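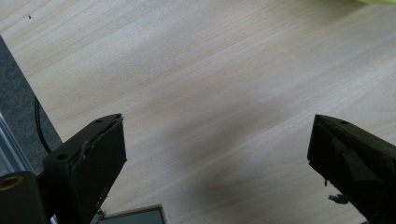
Lulimar Scarf Revival: progress report to the Vustia Fund
June 2022
Prepared by Gyula Bárány

You asked for a short report this time. The last one ran to 19 pages, four of them on fringe, and I have taken the hint.

The grant was for sorting, mending and relaunching the Lulimar scarf patterns, which went out of production when shoulder pads came in and everyone's neck disappeared. We now have 100 scarves cleaned and pressed. The plan said 90, so please enjoy the extra ten, as they are the only part of this report that runs ahead of schedule.

Mending has been slower. Silk twill from that period holds up well until you touch the hem, and then it remembers its age all at once. Our mender rolls every edge by hand and will not be hurried. I tried once, in spring, and was given a hem to do myself. It has since been redone.

On the new production side, Dudás has printed the first two patterns, the anchors and the one we call Soup (officially "Autumn Medley"). The anchors came back perfect. Soup came back in a green that I can only describe as medical. Dudás agreed it was wrong, blamed the humidity, and is printing it again at their own cost. The second proof is much closer to the old brown and orange, which is to say it is ugly in the correct way.

Mavport has offered us a window display and a small counter near the gloves. They wanted the scarves shown tied to handbags. I wanted them shown on necks. We settled on one of each and a third folded flat in a box, which pleases neither side but does let people see the border. The display goes up in July, provided the boxes arrive. The first boxes were a half inch too small, and a scarf folded to fit looked like a napkin from a nice restaurant.

Money: we are under budget on cleaning and over on boxes, for the reason above. I would like to move the leftover cleaning money across to cover the reorder. The total stays the same and no new funds are requested, though I would not send any back.

Still to do before the next report: final color approval on Soup, care labels (the draft says "dry clean only" in a typeface nobody over forty can read), and a decision on price. Mavport thinks ours is too low. My mother thinks it is a scandal. I am inclined to leave it where it is.

I will send swatches of both greens with the paper copy, so you can see what we were spared.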